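The Clock at Drotia

My grandfather was the keeper of the station clock in Drotia for 40 years, and when he died the clock stopped. People like to tell it this way, because it sounds like a song. In truth the clock stopped nineteen days later, on a wet morning in August, and the reason was a small wheel with a broken tooth.

I was living in the city then. I worked for Vamex, in the office where complaints are received, and I was good at it. I could write "we are sorry for your trouble" in four languages. My cousin Levente Bozsik telephoned me in the evening and said that the clock was standing at seven minutes past four, and what did I intend to do.

"Why must I do something?" I asked.

"You have his key," he said.

It was so. The key had come to me in an envelope, together with his reading glasses and a receipt for paint. I kept it in the kitchen drawer, between the spoons and the candles.

I took the slow train. It goes along the river as far as Dağdelen, where it waits for the other train to pass, and there a woman came into my compartment with a basket of plums. She looked at my face for a long time.

"You are from the clock family," she said.

I said that I was.

"Your grandfather once held this train for me. My mother was ill and I was late. He put the big hand back three minutes, and the driver looked up and believed him." She gave me a plum. "Do not tell this to the railway."

I had never heard that story. I knew a man who was angry if the soup came at five past twelve. I ate the plum and looked out at the river, which was brown and very full, and I tried to imagine him on the ladder with his hand on the iron, stealing three minutes from everybody.

Levente met me on the platform. He had become fat and he wore a good coat. We did not embrace, because we had quarrelled at the funeral about the garden wall, but he took my bag and did not give it back until we were at the house.

The stairs inside the tower have 273 steps. My grandfather made me count them when I was small, so that I would not be afraid of the dark. I counted them again now, aloud, and Levente walked behind me and breathed heavily and did not laugh at me.

At the top there was the smell of oil and pigeons. The machine stood in its wooden case with the little door open. On the shelf lay his notebook. Every week he had written the date, the weather and the error of the clock in seconds. The last page said: 07/05/2019. Wind from the east. Error none. Knee bad.

"Only this," said Levente. "His whole life, and he writes 'knee bad'."

"He did not complain before," I said. I turned back the pages to be sure. Rain, snow, fog, error two, error one, error none. Then I found a page where the error was three minutes. Beside it there was no explanation, only a very small drawing of a plum.

I sat down on the floor. Levente asked me if I was ill, and I told him about the woman in the train. He listened to the end. Then he sat down too, in the good coat, in the dust, and said that the wall could stay where it was.

We found the broken wheel before the light went. Levente knew a workshop where they cut gears for the Drindulico mill, and he believed that they would make a new one if we asked politely and paid before. He wrapped the old wheel in his handkerchief. I wound the rope around its drum so that the weight would not fall, as I had been taught, with the left hand above the right.

It was two weeks until the new wheel came. I wrote to the office that I needed a longer leave - I did not write that I was sorry for their trouble. I slept in his room. In the mornings I sat at the table with his notebook and read the weather of years when I was not yet born.

When we put in the wheel, the clock began at once, with a knock that I felt in my teeth. Down in the square a man stopped with his bicycle, looked up, and corrected his watch.

I took the pencil from the string. I wrote the date, and then: Light wind. Error none.

Then I thought about it a little, and leaned out through the small window to see whether anyone was running for the train. 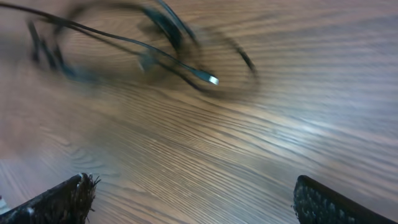
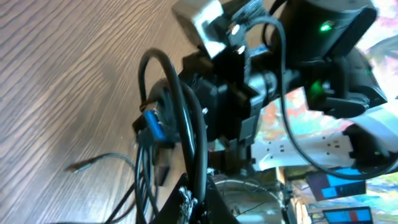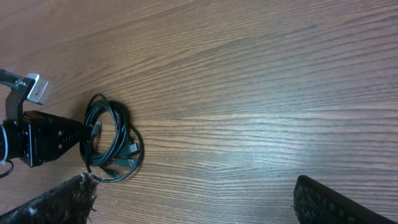
Wood grain on a tabletop, three views.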